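Search posts and topics

Can a machine do the sweeping yet? My small answer in several posts, because people ask me this at work almost every month.

I clean for a living. Since February I work evenings at Caldeira, a shop floor with long tables where they cut and pack paper goods, and on the side I follow everything I can find about robots for chores. I am not an engineer, so please correct me where I am wrong.

First, what people think is difficult. They think the robot must be strong, or fast. But sweeping needs almost no strength. It needs that two hands agree. One hand keeps the pan on the floor, the other hand brings the dirt to it, and both must feel the same small line where the pan begins. 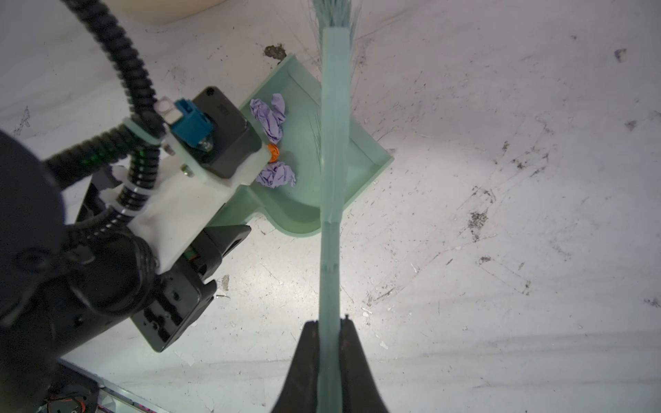
posted by: the author of Tesska Floor Notes | thread | 7:40 in the evening

When I teach a new colleague, I say: look at the lip of the pan. If there is a gap under it, you will push the dust below and not inside. A person learns this in one evening. For a machine it is a hard thing, because the pan covers exactly the place where it needs to look.

Then there is the grip. I hold a hand brush with my whole hand and I change the angle all the time without thinking. With two stiff fingers on the handle, the whole arm must turn to make the same change. I tried it at home with kitchen tongs. It took me 200 strokes to clean what I normally clean in one minute, and my wrist was complaining the next day.

Crumpled paper is the kind part of the job. It is light, it is easy to see, and it rolls where you push it. Orange on white, purple on white, a child could find it. Fine grit is the unkind part. It stays in scratches, it sticks to bristles, and it is nearly the same color as a used floor.

I would like to see more tests that score the grit separately. "Picked up all the paper" and "cleaned the surface" are two different sentences.

Another point is the order of work. A good cleaner begins far away and comes toward the pan. A bad cleaner makes ten small piles and then walks between them. I read a long text by the Plarkska people about planning, and I liked that they treat the order as its own problem. Before, I thought it would come by itself.

And after the pan comes the bin. Lifting a full dustpan level, carrying it over the edge of a bag, tipping it without losing half. The bag is soft and it moves when you touch it. I think here most money is still being spent, and with reason.

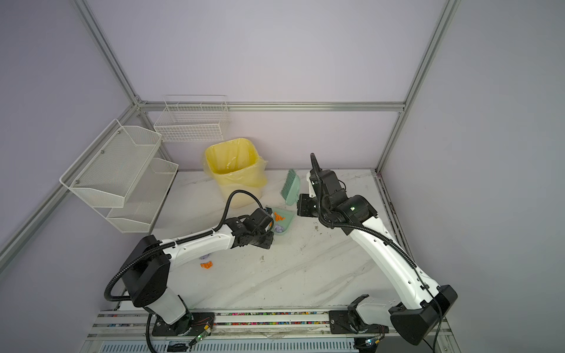

WHAT I WOULD PAY FOR TODAY

At Caldeira we have about 70 square meters of open floor. For this part, a simple driving floor machine is already good enough and I have no sad feelings about it. It goes in straight lines and it does not get bored.

The tables are another story. On the tables there are rails, corners, cables, and small things which are not garbage but look like garbage. A scrap of colored paper and a colored tie can have the same size. I know which one to leave because I know who works at that table.

The quote we received from Truvholm for a table machine with two arms was for a trial of 60 days. I did the calculation with my manager. In the same time I clean 845 tables. The machine would have to do at least half of them with no person standing next to it, and they were fair enough to tell us that they cannot promise this.

So for now the answer was no. I was a little disappointed, to say the truth. I wanted to see it.

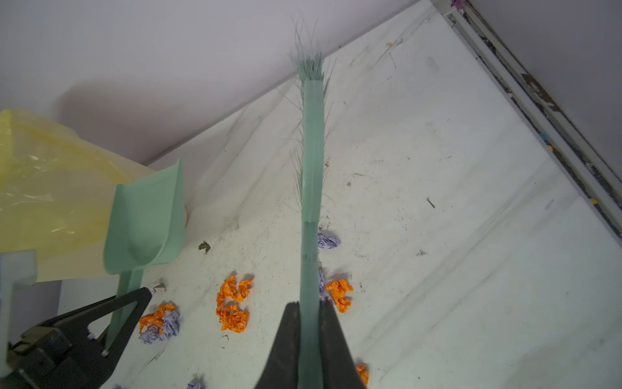

The edges decide everything, in my opinion. The middle of a table I can clean with my eyes closed. Where the flat part meets a metal track, the dirt goes into the channel and becomes hard, and a soft brush only polishes it. I use an old toothbrush and a vacuum with the thin nozzle. This means three tools, and changing between tools is again a chore that the machine must learn.

My guess, only a guess: paper and crumbs on a flat table, quite soon. Grit in the tracks, much later. Bathrooms, please do not ask me.

If you work with these arms, I have one wish. Show us the table after the sweeping, from close, with the light coming from the side. Every cleaner knows that from above everything looks clean.

Comments (3)

"The tongs test is a great idea, I will do it with my students. Which brush did you use, soft or hard?"

"I run a small bakery and flour is even worse than grit. It flies away when the brush is too fast. I would not trust any arm with it yet."

"I disagree about the bin. Tipping is easy if you fix the bag well. The lip of the pan is the real problem, you said it yourself in the beginning."

Contact | Copyright Tesska Floor Notes | Back to top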